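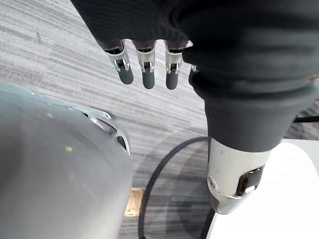 Lerero Constituent Desk
Casework and mail tracking for legislative offices

Lerero Constituent Desk keeps letters, calls, emails and walk-in visits in one record per constituent. It is sold to state legislators, county boards and city councils, and to advocacy groups that run letter campaigns on health care and other bills.

What it does

Incoming messages are matched to a district address and sorted by bill number and position (for, against, undecided). Form letters from the same campaign are grouped so staff can answer them in one batch. A message that mentions a Medicare problem, a denied claim or a missing benefit check is flagged as casework and sent to a separate queue.

Reply templates can be locked by the chief of staff. When a bill is amended, any template that cites the old section number is held until someone approves it again.

Call scripts open in the same window as the record. Town hall sign-in sheets can be typed in or imported as a spreadsheet, up to 1,024 rows per file.

Plans

Office: up to 11 staff logins, one district, 120 reply templates.
Caucus: unlimited logins, shared templates, separate mail queues for each member.
Campaign and advocacy: available without the casework queue. Official office records cannot be moved into this plan.

All plans include 1,000 printed letters a month through our mail partner, Prastura. Postage is billed separately.

Moving from another system

We import from Kong and Barnovel exports. Kong files keep their attachments. Barnovel files do not, and attachments need to be uploaded by hand after the import. Send a sample file before ordering if your records go back more than one session.

Retention

Records are kept for the term of the contract. Set your own deletion schedule under Office Settings, Records. Check your state's public records law before turning on automatic deletion.

Ordering

Purchase orders accepted. Annual contracts start in July or on the first day of session. Price list updated 14th January.

Related items
Phone bank add-on
District address lookup
Staff training, remote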